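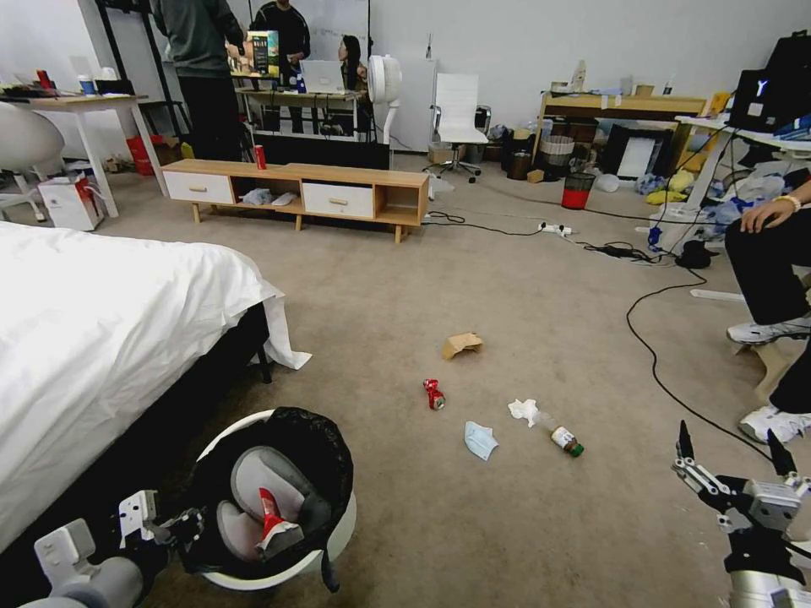 August — paste trials, batch 22

Started 7.40. Wheat starch again, the Nalleck bag, not the old one (old one smells of cupboard). 100 g starch to 500 ml water, soaked overnight, poured off the top and made it up again with fresh. Movisix stirrer on low. Went glassy much sooner than batch 21, I was still looking for the sieve.

Kept it on the heat another half hour anyway. Thick, pulls a short string off the spoon. Sieved twice. Second time probably pointless but there were lumps in the last one and Pirmin Trummer found all of them with his bone folder.

Strips
Japanese paper on grey board, 142 strips cut yesterday, a few binned for ragged ends. Three dilutions: straight, half and half, and milk. Brushed, pressed between blotters, Oberholzer weights on top. Long grain only this time. Cross grain cockled so badly in batch 21 that the numbers were no use to anyone.

Peel, first lot
Straight paste: board splits before the join does. Good.
Half and half: same on most, two lifted cleanly at one corner. Brush was nearly dry there, my fault.
Milk: lifts with a fingernail. Fine for lining tissue, not for spines. Dont use it on the Stumia ledgers.

Ledger 2487 is still waiting. Spine leather powdery, sewing sound, old lining comes away with a damp swab and patience. Did the top third before lunch and stopped when the second fold began to go soft.
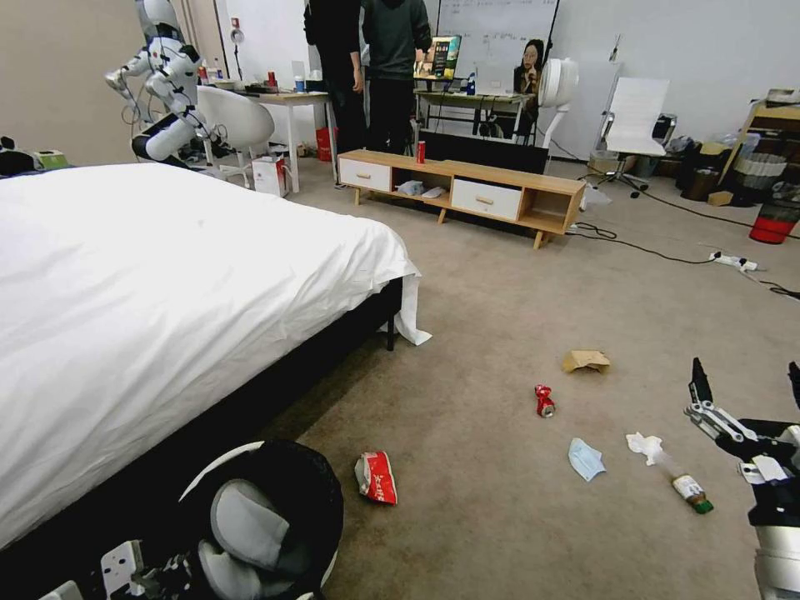

Rosalie Lüthi would leave the old lining on the bottom third altogether, says it is holding better than anything we'd put there, and asks if the straight paste has been tried on the thinner tissue yet. It hasn't. Cut some of that tomorrow, long grain, same weights.

Also
Paste pot to the fridge, label with batch no. Last one had no label and got thrown out.
Blotters low, order more.
Check strips left under weights at 16.00 and again first thing, somone write down the room humidity both times please.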